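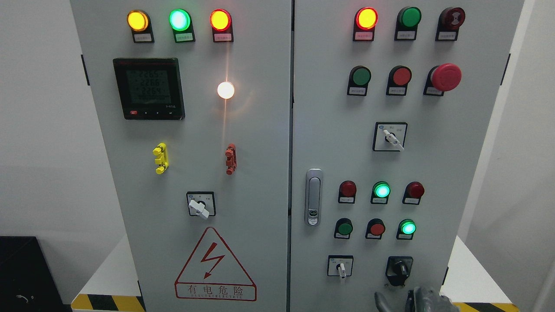 Control cabinet doors with a power meter, indicator lights and push buttons.

Grasden Air Museum Completes Restoration of Grilside 44 Trainer

The Grasden Air Museum has completed the restoration of its Grilside 44, a two-seat jet trainer that served with training squadrons until its retirement. The aircraft will go on public display in the east hangar in May.

Work on the airframe required 3784 hours in the museum workshop. The wing spars were inspected and returned to their original fittings, and 200 corroded skin panels were replaced with new sections made by Kalogeropoulos, a sheet metal firm. The engine has been preserved for static display and will not be run.

"The rear cockpit was the most demanding part of the project," said Narayanan Iyer, head of restoration. "Several instruments were missing, and we wished to install the correct types — not later substitutes."

The trainer carries its final service markings, including the serial number 2828 on the tail. Ningsih Sumampouw, curator of aircraft, will give a talk on its service history at 2 p.m. on opening day. Admission to the talk is included in the museum ticket.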